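Kernar Primary School
Classroom Safety Checklist - Upper Floor Teaching Rooms

Inspection date: 2022-01-13
Inspected by: Meinir Dafis
Accompanied by: Iulian Nedelcu, site staff

1. Exit doors open fully and are free of bags and coats
Yes. Coat hooks have been moved back from the reading room door, as requested in November.

2. Fire extinguisher seals and tags in place
Yes, in all rooms. The tag in the art room is faded and should be replaced.

3. Bookcases over shoulder height fixed to the wall
No. One bookcase in the reading room is secured at the top left only. It is not to be loaded until a second bracket is fitted.

4. Electrical cords and outlets
Satisfactory. One extension cord removed from use - outer cover split near the plug.

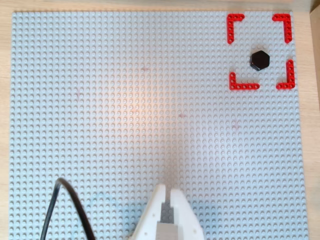
5. Tables, work surfaces and small parts
Satisfactory with comments. Table edges were checked by hand for splinters and loose trim. Construction sets may stay out between lessons where a model is in progress, as with the gray LEGO baseplate and its red corner brackets, but every loose piece must be off the floor before the room is cleaned. Younger classes are not to use the small parts without an adult at the table.

6. Windows and blinds
No. Blind cord in the music room hangs within reach of pupils. Cleat to be fitted at a height agreed with Rhiannon Prydderch.

7. First aid box
Yes. Contents complete. Adhesive bandages to be reordered.

Actions for items 3 and 6: Tudur Cadwaladr. Both rooms will be checked again once the work is reported complete.

Signed: M. Dafis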